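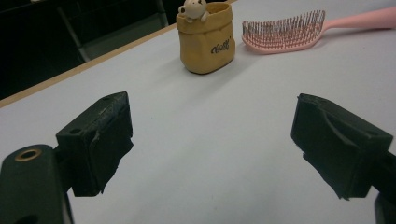
Print this page
E-mail this page

Keeping the evening classes open: an interview with Przemysław Tokarz

When Przemysław Tokarz took charge of adult learning at the Navarrete Institute, the evening programme had 700 enrolled students and a waiting list for only one subject, bookkeeping. Enrolment now stands at 957. Mr Tokarz is reluctant to claim the credit. "People were always willing to come," he said. "The timetable did not suit them. Classes began at half past five, when a large part of the town was still at work or on the bus home."

The first change he made was to move the start of most classes to seven o'clock. Tutors were consulted in March and the new timetable came into force the following term. Two long-serving members of staff chose to remain on the earlier hours, and the Institute agreed. Their classes in calligraphy and local history continue to be well attended, chiefly by retired students.

Mr Tokarz began his own career as a tutor of written English at the Sendine Centre, where he taught adults who had left school without qualifications. He describes the experience as the one that has most shaped his view of the work. "A person who comes back to a classroom after thirty years has usually been told at some point that they were no good at it," he said. "The first evening matters a great deal. If the room is locked, or the register has the wrong name on it, you may not see them a second time."

For that reason the Institute now telephones each new student before the start of term. Calls are made by the tutors themselves, who are paid for the time. Mr Tokarz acknowledged that the arrangement had been questioned on grounds of cost. "It is not cheap, and I would not pretend otherwise. I would still sooner cut the printed prospectus."

The prospectus has in fact been reduced in size, and full course details are now held at the enquiry desk and in the branch libraries. Some students have complained. Mr Tokarz said that he understood their disappointment and that large-print copies would continue to be posted on request.

Asked about fees, he was more guarded. The reduced rate for those on low incomes will be kept for the coming year, supported by a grant from the Rurkus Trust. No decision has been taken beyond that. "I have asked for an answer before the autumn – students on two-year courses need to know what the second year will cost them."

Plans for the former annexe in Clenidis Street are further advanced. The upper floor is to be fitted out for language teaching, and the ground floor will be used for examinations, which are at present held in the main hall and displace the choir for much of the summer term. The choir, Mr Tokarz observed, has been very patient.

He continues to teach one class himself, a beginners' course in essay writing, and intends to do so for as long as his duties allow. Marking is done on the train.

Enrolment for the new term is open at the enquiry desk until eight o'clock each weekday evening.

Print this page
E-mail this page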